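Notebook, two-arm bench. Monday

Task today: bin to bin transfer, cups. Teleop demos only, no hand guiding. Morning session plus an hour after lunch.

I want to write down why I'm still not convinced by the numbers on the wall from last month, before I get carried along with everybody else. The claim is that 50 demos per task is enough and that after that the curve goes flat. That came from the Wuisan set, which was dry blocks on a felt mat with one person at the controls. Cups with liquid in them are another matter. I have asked twice for the plot of success against demo count with the operators split out and have been told twice that it's coming.

Setup as found at nine: leader arms zeroed, left leader drifting at the wrist again. Rezeroed, and it held for the first block and then crept. I put a note on this in June and the answer was that the policy would average it out. It might. It might also learn the drift, and I'd like to see someone check before we buy more of them.

Block 1. Recorded 33, kept 14. That looks bad and it is bad, but at least I threw them out. Reasons, in rough order of how often:
– squeezed too hard, cup visibly oval in the playback
– approach from above clipped the rim
– I stopped halfway to think. These look fine on video and are useless, the arm just hangs there and the policy will learn to hang there too
– gripper closed on the bin wall as well as the cup

On the last one: clear bins are hard to drive into by remote. On the operator screen the wall more or less disappears, and I was steering by where I remembered the edge to be. If I can't see the edge I don't see why the network should. The Plarar people say depth sorts this out. Their demo used opaque trays.

Force feedback: still off. Clidance say their leader handles pass enough grip force back to feel a soft cup give. I tried the handles with feedback on for ten minutes at the end of block 1 and what I felt was mostly motor buzz. Turned it off again. Would want a blind test, somebody else switching it on and off and me writing down which. Not going in the report as a feature until then.

Block 2. Changed the rule: one cup per episode, return to home, stop. No chaining. Slower to collect but I could tell which part of an episode had gone wrong. Keep rate better, though I was also more practised by then so I can't claim it was the rule. This is the whole trouble with these sessions. The operator is learning at the same time as we say the robot is being taught, and we label the lot as one dataset.

Running total for the task across all operators is 146 kept. I watched a random handful of other people's from last week and would have rejected a good share of them. There is no written standard for "kept". I suggest:
1. cup stays upright all the way
2. no contact with the bin wall after the grasp
3. no pause longer than two seconds
4. ends at home, gripper open
If we apply that backwards we lose a chunk of the total, and I think we should lose it.

Block 3, after lunch. Started each episode with both arms up clear of the table and the bins apart, cups in the left bin, the orange and yellow stuff already in the right one. Less variation in the start pose than I would like. The ceiling lights throw long streaks on the tabletop and these are in every episode, so whatever we train will have seen one table under one set of lights. Irkongate reported theirs fell over when the blinds were opened. I believe that more than I believe their success rate.

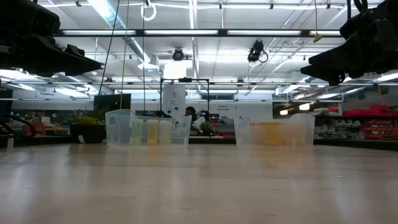

To do before the next session

– Tape along the top edges of both bins, a colour the cameras can pick up. Record a small batch with and without.
– Swap bin positions for half the episodes.
– Fix or replace the left leader wrist. Log the zero at the start and end of every block so there's a record of the drift.
– Second operator on the same protocol, same number of tries, rejects counted and kept on disk. We have been deleting rejects, which means the keep rate can't be checked by anyone.
– Matte cover for the table, if there is one anywhere.
– Ask again for the split plot.

No training run tonight. There's a slot booked but I'd sooner give it up than get a number off this data and have it quoted back at me.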